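Notebook, tray bench. Thursday, started 9.40

Kanokwan wants the black trays moved to the yellow shelving for good. I said I'd give it a morning and write down what I think, so this is that. Starting position: I don't believe a tray knows or cares what colour the table is, and the Brekance leaflet saying bright surfaces "cut sorting errors" gives no source for it.

What I will grant is that black on yellow is easy to see. On the old grey bench you could lose the rim of one of these against the top, especially late in the day. 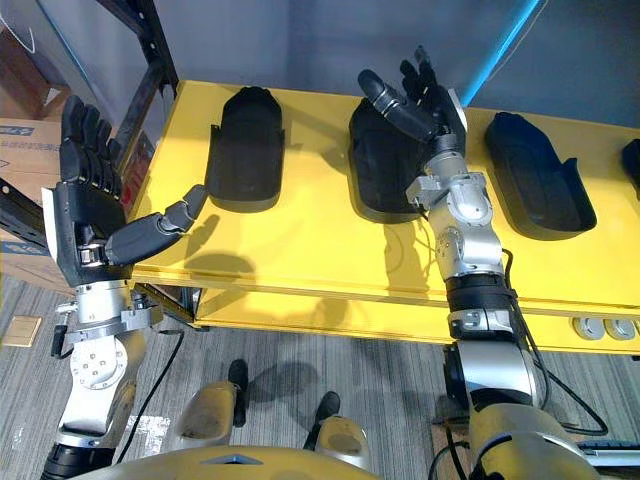

Black trays in a row on the yellow top, before lunch.

Spacing. Nélida Sepúlveda set the rule of a hand's width between trays and I've kept to it, though I suspect it came from the old Flurneck racks, which were deeper. The stepped side is the awkward one. If two trays go down with their steps facing, they look fine and then catch when you lift one. I'd sooner have a line taped on the shelf than another rule on the wall.

Order came in as 62 trays from Tustar. Their sheet claims up to 3,000 uses each. I'd like to know who did the using. Six of ours went back in January with split rims and we'd had them no time at all.

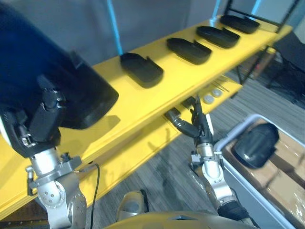

The lower tier is my main complaint. It's narrower, it sits further back, and anything put there gets forgotten. Kanokwan says use it for spares. Fine, but spares nobody can see are spares we'll order twice. I've asked for a label along the front edge and will believe it when it's stuck on.

Also tried the Zhong liners again. Still curl at the heel end. Not convinced, put them back in the box.

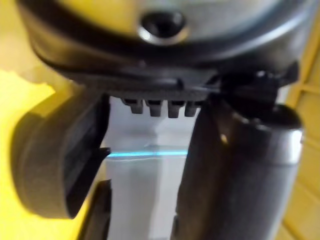 Can the trays be stacked to save shelf space?
Only for storage, and no more than six high. Past that the bottom rim starts to bow, whatever the sheet says.

Leaving the row as it is until Thursday next, then I'll look at the split rims again and ask Nélida about the tape.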